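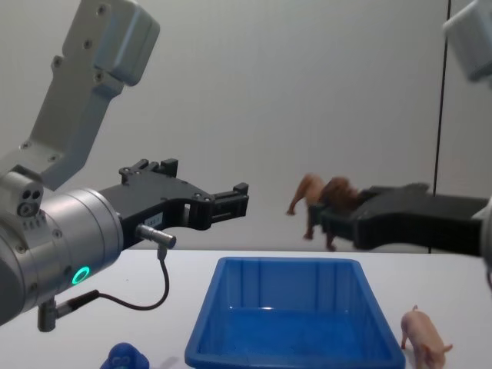 Die weiße Tischplatte ist jetzt seit August in Gebrauch, und ich werde immer noch gelegentlich gefragt, ob man mit einer weißen Arbeitsfläche überhaupt leben kann. Man kann. Man wischt eben öfter.

Zur Auswahl standen am Ende zwei Modelle. Das eine war der Gostska, den es im Möbelhaus bei uns in der Nähe fertig zum Mitnehmen gab, für 310 Euro. Das andere war die Platte Vemberg, die man einzeln bekommt und auf ein beliebiges Gestell schraubt. Zusammen mit dem Gestell Grirkska lag ich bei 298 Euro. Der Unterschied war also kein Argument, zumal beim Vemberg noch die Lieferung dazukam. Den Ausschlag gab die Höhe. Beim Gostska ist sie vorgegeben, beim Grirkska kann man sie einstellen. Ich habe eine Woche lang mit Büchern unter den Beinen des alten Tisches probiert und bin bei 742 Millimetern gelandet. Das ist für die meisten Leute wohl etwas hoch, für mich passt es, auch im Stehen, wenn ich nur kurz etwas zu erledigen habe.

Der Aufbau ging an einem Nachmittag. Ärgerlich war nur, dass die Löcher in der Platte nicht vorgebohrt waren, obwohl es auf der Produktseite so klang. Also anzeichnen, Klebeband um den Bohrer als Tiefenmarkierung, bohren, schrauben. Wer das zum ersten Mal macht, sollte die Platte vorher auf eine Decke legen. Ich habe es ohne gemacht und habe jetzt an der hinteren Kante einen kleinen Kratzer, den man zum Glück nur sieht, wenn man ihn sucht.

Die Wand dahinter habe ich bei der Gelegenheit gleich mitgestrichen. Vorher war sie gelblich, mit Bohrlöchern von einem Regal, das der Vormieter mitgenommen hat. Gekauft habe ich den Ton Urban, ein sehr helles Grau, das bei Tageslicht fast als Weiß durchgeht. Zwei Anstriche haben gereicht. Im Eimer sah die Farbe deutlich dunkler aus, und ich war kurz davor, sie zurückzubringen. Nach dem Trocknen war es dann genau der Ton, den ich haben wollte. Neben einer rein weißen Platte sieht eine rein weiße Wand schnell nach Arztpraxis aus, das leichte Grau nimmt dem Ganzen etwas davon.

Aufgehängt habe ich an dieser Stelle nichts. Ursprünglich war ein Brett für Werkzeug geplant, das Material liegt sogar noch im Keller. Inzwischen gefällt mir die Wand aber so, und ich habe keine Lust, schon wieder Löcher zu bohren, die ich später zuspachteln muss.

Zur Pflege: Für den Alltag reicht ein feuchtes Tuch mit einem Tropfen Spülmittel. Bleistift geht mit einem normalen Radiergummi weg, Kugelschreiber mit etwas Spiritus. Schwieriger sind dunkle Abriebspuren von Gummifüßen und Metallkanten. Da hilft ein Schmutzradierer, allerdings mit wenig Druck, sonst wird die Stelle matt – das habe ich an einer Ecke ausprobiert und dann gelassen. Kaffee ist kein Problem, solange man ihn nicht über Nacht stehen lässt. Kurkuma würde ich von der Platte fernhalten.

Offen ist noch das Licht. Tagsüber ist es hell genug, abends werfe ich mir mit der Deckenlampe selbst einen Schatten auf die Arbeitsfläche. Eine Klemmleuchte wäre die einfache Lösung, aber die Plattenkante ist für die meisten Klemmen zu dick. Wer ein Modell kennt, das weit genug aufgeht, kann es gern in die Kommentare schreiben.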